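Laborbuch Zelle 2, Projekt Hurnadance
Montag, Eintrag Stöckli

Regelwerk Fassung 4 liegt seit heute früh am Platz, laminiert, damit man den Kaffee abwischen kann. Verena Grabner wollte eine Seite, Meinrad elf, geworden sind es drei. Ich schreibe hier auf, was beim ersten Tag damit hängen geblieben ist, solange ich es noch weiß.

Punkt 1, Arbeitsraum. «Im Arbeitsraum befindet sich ausschließlich, was zur laufenden Aufgabe gehört.» Klingt gut, habe ich selbst formuliert. Streng gelesen hätte ich schon den orangen Koffer hinten rechts abmelden müssen. Vorschlag für Fassung 5: eine Liste pro Aufgabe, was stehen darf und wo, und alles andere kommt weg, bevor die Arme Strom kriegen. 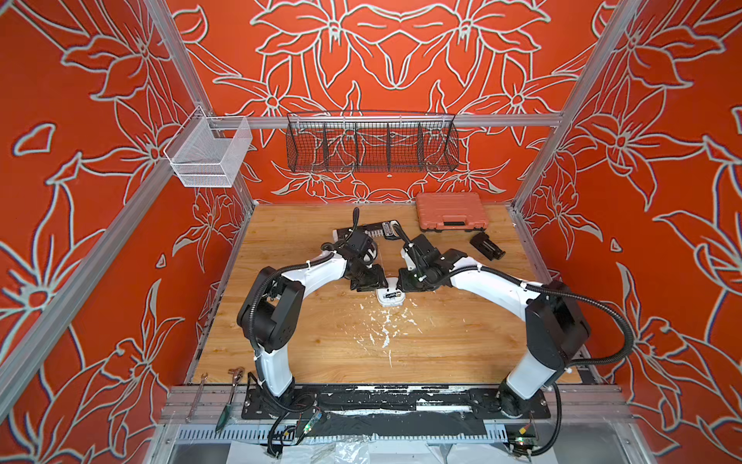 Punkt 2, Handwerkzeug. Gilt ab sofort ohne Diskussion: kein Schlüssel, keine Zange, kein Schraubendreher auf der Vorderkante, auch nicht «nur kurz». In Hafstein haben sie dafür eine Schaumstoffeinlage mit Aussparungen, da sieht man sofort, was fehlt. Myung-ja hat die Maße angefragt. Bis die Einlage kommt: Werkzeug auf den Wagen, Wagen hinter die Linie. Die Linie muss noch jemand kleben (ich, vermutlich).

Punkt 3, Späne und Krümel. Die alte Fassung sagte «Tisch regelmäßig reinigen», was jeder so ausgelegt hat, wie es ihm passte. Neu: saugen nach jedem Aufgabenwechsel, Arme in Parkposition, Freigabe weg. Keine Druckluft! Die bläst den weißen Kram nur in die Kabelführung und auf die Platinen vorne. Die Montageplatte zwischen den Sockeln bleibt ein eigenes Kapitel, an den Rückständen hat sich Lucimara schon mit Isopropanol versucht und aufgegeben. Kunststoffspachtel bestellen.

Punkt 4, Greiferkraft. Meinrad besteht darauf, dass der Grenzwert am Bildschirm bestätigt wird, bevor beide Greifer an dasselbe Teil gehen. Ich fand das übertrieben und habe es in der Besprechung auch gesagt. Danach habe ich im Protokoll aus Haren nachgelesen: 1.857 Läufe, davon 19 mit falsch geladenem Profil. Ich nehme es zurück, schriftlich, hiermit. Mündlich muss er darauf warten.
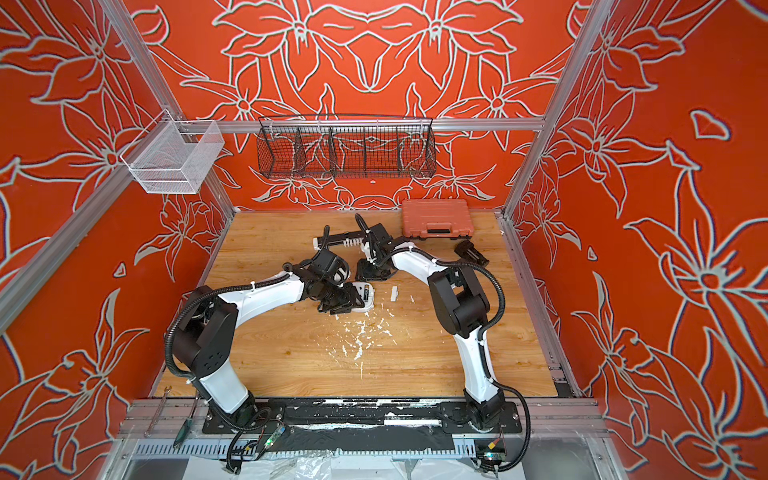 Punkt 5, Kabel. Wellrohre vor Schichtbeginn einmal mit der Hand abfahren, von Sockel bis Ellbogen, und jeden Kabelbinder anfassen. Wer einen ersetzt, schneidet das Ende bündig ab — Verena hat einen Kratzer am Unterarm und eine klare Meinung dazu. Bei 200 Betriebsstunden werden alle getauscht, egal wie sie aussehen.

Punkt 6, Übergabe. Zwei Zeilen ins Buch: was lief, was liegt noch. «Alles gut» ist keine Übergabe. «Siehe gestern» auch nicht, vor allem wenn gestern «Alles gut» steht.

Offen:
Linie kleben (Gion)
Liste pro Aufgabe, Entwurf (Myung-ja)
Spachtel, Sauger mit schmaler Düse (Lucimara)
Klären, ob die leeren Drahtkörbe an der Schiene als Ablage gelten. Meinrad sagt nein, sie hängen im Schwenkbereich. Verena sagt, dann soll er sie abschrauben.
Witavville fragt, ob sie Fassung 4 übernehmen dürfen. Bitte erst Fassung 5 abwarten.

Nachtrag 16:40: Punkt 3 zum ersten Mal nach Vorschrift durchgeführt. Saugerbeutel voll, Ersatzbeutel im Schrank von Zelle 1, Schrank abgeschlossen. Schlüssel hat Meinrad.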